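Heledcombe Buying Desk – Frequently Asked Questions
Last updated 2018-06-25

We buy things from shops that won't sell them to you, and then we send them to you. Most of what people want to know about that is answered on this page.

What does Heledcombe do, exactly?

You find something in an online shop that doesn't deliver to your country. You send us the link. We buy it, it comes to our unit in Skitley, we check it and we post it on. The greater part of what passes through is skincare, perfume and make-up, with a steady trickle of homeware and the odd toy.

Can you get limited editions?

Often, yes. We can't get things that sold out before you wrote to us, although we are asked to most weeks. If a launch is coming up, send the link beforehand and tell us which shade you'd settle for if the first one goes.

How much do you charge?

Our fee is 17 per cent of the shop price, plus postage at cost. The smallest order we take is £65. Below that, the postage tends to cost more than the lipstick, and then everybody is cross.

Do I pay before or after you buy?

Before. We tried it the other way round in our first year and still have the bath oil.

Which shops do you use?

Any shop that sells openly to the public and gives a proper receipt. We won't buy from auction listings, private sellers or anyone whose prices look too kind. Uron and Bauerfeind are the two carriers we send with, and you can choose between them at checkout. Uron is quicker. Bauerfeind answers the telephone. 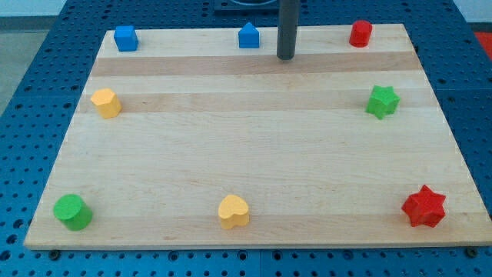

Wooden board and coloured blocks.

Will my parcel be opened?

By us, yes. We open the outer box to make sure the right item is inside and in one piece. We never break a seal on the product itself. If you'd like the shop's own ribbon and tissue kept, tick the box on the order form, and be warned that it makes the parcel bigger and the postage dearer.

Can you send perfume and nail varnish?

Both count as flammable, so they travel by road and only to certain countries. The order form will tell you if yours is one of them. Please don't ask us to write "gift" on the label and hope for the best.

What about customs charges?

Those are yours to pay, and we can't predict them. Customs offices have their own ways of doing sums. We fill in the form with the true price you paid, every time, including when you ask us nicely not to.

How long does it take?

Allow 2 weeks from the day the shop posts your item to us. August is slower, as half the small makers we buy from shut up and go to the seaside.

Can I return something?

Unopened items can go back if the shop allows it and you tell us within 2 days of delivery. The shop's refund is passed on in full. Our fee isn't, as we did do the buying. Opened creams can't be returned at all, even if you only used a little bit off the top.

It arrived broken. Now what?

Photograph the item and the box before you throw anything away, then email us with your order number. Powders are the usual casualty – we wrap them well, but some journeys are rougher than others.

Do you give advice on what suits me?

No. We are good at parcels.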